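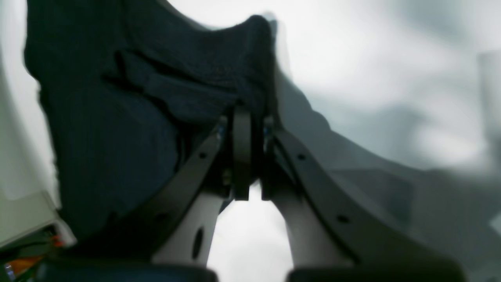 Ticket 954 – Gripper opens during replay of hand-guided folding task
Status: open
Site: Tollorska, cell 2
Software: Skornier teach module

Problem
We teach the arm to fold knitted clothes by hand guiding. I hold the wrist, move the arm through the fold and press the pedal to close the fingers. The recording looks good in the viewer. In replay the fingers close on the cloth, but they open again at step 1,424, before the lift. It is always the same step.

What I tried
1. Recorded the task again with slower movement. Same result, different step number (3,558).
2. Replaced the pedal cable. No change.
3. Taught the same fold by remote control from the Nirach handset. This replay was correct to the end.
4. Replayed the first recording with no cloth. The fingers open also here, so I don't think the knit is slipping out.

Log line at the fault
grip_cmd=0 source=pedal hold=82 ms

Reply from support
Please set the pedal filter to 100 ms and record one new demonstration. Old recordings keep the short signal inside – they must be edited or deleted.

Update, 16:40
Filter is set. New recording will be made on the Lazăr arm first, then on this one. Please keep the ticket open.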